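Fokness Lab Gallery: Teaching Two Arms to Put Away the Sockets

The Braltus project set out to answer a question any garage owner could have asked for free: can a pair of robot arms tidy up small shiny parts without a person standing there sighing? We trained one policy on 300 demonstrations, all of them performed by people driving the arms by hand, several of whom now put away their own tools at home with visible resentment. The policy sees only camera images. It gets no part models, no depth sensor and no hints.

Chrome sockets were picked because they are awful. They roll, they mirror the lamp back at you, and each one looks different every time it turns a few degrees.

Grasping

A socket on its side between the fingertips, with four more waiting their turn. Our early policies liked to close on the highlight instead of the part.

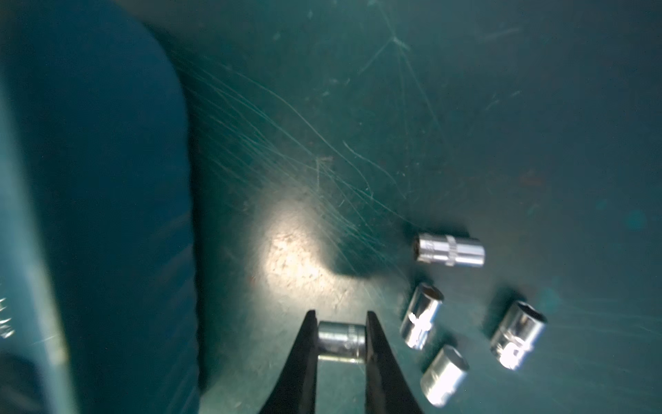

Evangelista wrote in to ask why we didn't just use a magnet. We had a magnet baseline. It picked up everything, including things it was supposed to leave alone, and it was very hard to talk into letting go.

Choosing what to pick

With several sockets in reach, the policy has to commit to one. The demonstrators never agreed on an order, so the training data contains every opinion at once. Averaging them gave us an arm that hovered politely between two parts until the time limit. Predicting short chunks of motion cured most of the dithering.

Six candidates, fingers still open:
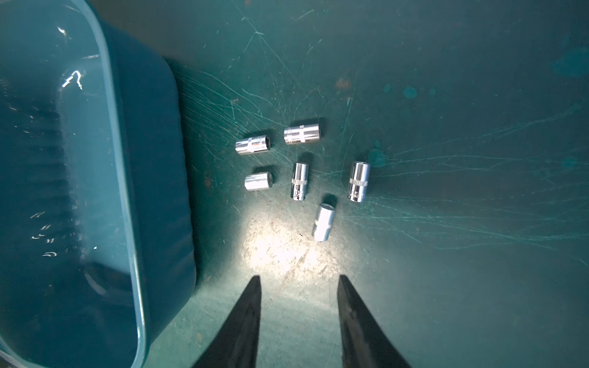 A reader in Nondovdale objects that hovering between two choices is how most people behave in a hardware store, and wonders whether we have cured it or only hidden it. We ran 107 trials after the change and would call it mostly hidden.

Sharing the table

Both arms run from the same network, which spares us a scheduler and costs us some sleep. One gripper reaches into the tray while the other has the open table in front of it. Collisions dropped once each arm's joint positions were fed in alongside the images.

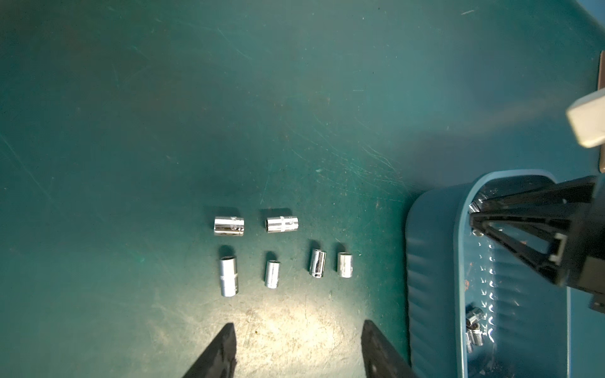 Crowded trays

Clusters remain the weak spot. Sockets leaning on each other hide their edges, and a part seen through the tray wall is a small philosophical problem. The policy does better if it is allowed to nudge first and grasp second, a habit it picked up from exactly 2 of the demonstrators.

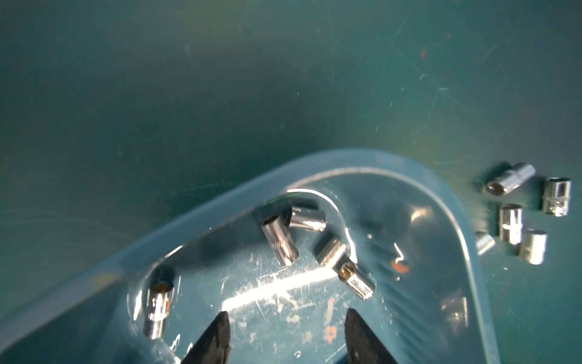

Chrome sockets inside the tray and out on the tabletop. Braltus project, Fokness Lab.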